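Visitor Flow at the Altard House Museum
Student project report, Heritage and Tourism Management
Jinfeng Shen

Background
Altard House is a restored merchant's home on the edge of Polline. It opened to the public after the Aguiar family gave up the property, and it now runs guided tours of the ground floor, the upper bedrooms and the walled garden. The house asked our department to look at why the line at the entrance gets so long in the morning while the garden stays quiet until after lunch.

Method
I used the ticket records for December, which cover 2,238 admissions. I also stood in the front hall from 10:00 a.m. to 1:00 p.m. on several mornings and noted when each group started and finished. A short paper survey was left at the exit. Of the forms handed in, 65 were complete enough to use.

Results
Most visitors bought a ticket before noon. Tours left when the guide was ready, with no fixed time, so groups often met on the main staircase. The staircase is narrow and one group has to wait for the other to clear it. The tour spends longest in the dining room, where the guide tells the history of the family.

Survey answers were mostly positive. The common complaints were waiting without a seat and not knowing that the garden was included in the ticket. Several people left without seeing it.

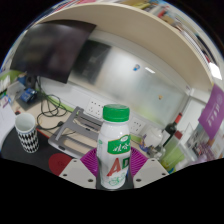
Page 7

Discussion
The delay comes mainly from the staircase. Starting tours at set times would help, and so would sending every second group to the garden first. I tested this order on paper with the Stundico scheduling sheet we used in class – it removed all but 3 of the meetings on the stairs.

The garden needs a sign at the ticket desk. A first print run of 500 folded maps was priced and fits the budget the house gave us.

Limits
December is a slow month for the garden, and the survey left out anyone who did not stop at the exit table. The records should be checked again in summer before the tour order is changed for good.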